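Stop hiding your cables

I have an opinion about home robot builds, and it has gotten me into arguments at every shared shop I've belonged to, so I may as well write it down. Run your cables on the outside of the arm. All of them. Let them be ugly.

I came to this the hard way. My first arm was a little desktop thing I called Gama, and I was so proud of how clean it looked. Every wire went through the hollow joints, every connector was tucked behind a printed cover. It looked like something you'd buy! Then in July one wire in the wrist started dropping out whenever the joint turned past a certain point, and I spent two weekends pulling the whole arm apart to get at it. The replacement wire cost less than a sandwich. I put it back together, ran it for a few evenings, and a different wire went.

You'd think I would have learned right then. I did not. I rebuilt it clean again, and I made the covers nicer.

What changed my mind was moving my projects over to Trildale, the shared workshop across town, where the people working with arms mostly don't care what they look like. They care whether they can get a hand in there with a pair of cutters. Ramiro Vallejo took one look at Gama and asked me how long it took to swap a wire. I said an afternoon. He didn't say anything mean, he just kind of nodded and went back to his soldering, and I've been thinking about that nod ever since.

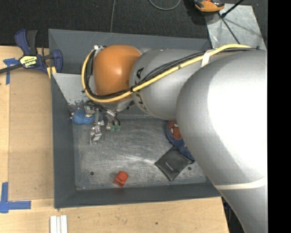
Outside routing has one rule that matters, and it's slack. A wrist needs spare length to turn, and a cable pulled tight along the forearm has nowhere to find it. So you give it a loop, a big one, bigger than looks right. The thick yellow cable going up around the orange wrist cover is how I like to see it done, with the thinner black ones following nearly the same path inside it. One strap near the joint, a small black tie farther along, and the strands in between are left to spread out a bit. You can follow the whole run with your eyes from your stool. If something rubs, you'll spot it before it breaks – or at least you have a chance to.

Now, the other side has a case, and I want to be fair to it. Loose cables snag. I've caught one on a clamp handle and yanked a connector clean off the board, and I said some words. Tejada, the arm I'm on now, has a loop that sweeps wider than the arm does, so I have to plan my moves with the loop in mind, and I forget that more than I should. And yes, if you're showing your build to people who don't build things, they see the wires first and ask if it's finished. My sister still asks.

But look at what a snag costs you. A connector, maybe a strap, ten minutes and a bad mood. A break inside a sealed joint costs you the weekend, and it also costs you the nerve to try things. That's the part I feel strongest about. With Gama I stopped changing the gripper because every change meant opening the wrist. With Tejada I've swapped fingers on a weeknight just to see what would happen. Some of those fingers were terrible – who cares, they came right back off.

My one concession is labels. Outside cables only help if you know which is which, and a bundle of black wires all looks the same at 10 p.m. I wrap a bit of colored tape at both ends and write the number on it. Buy 300 zip ties while you're at it, because a bag of 100 disappears faster than you'd believe, and cut the tails flush or you'll bleed on your project.

Gama is on a shelf at home with its covers on. It still looks great. The wrist still drops out.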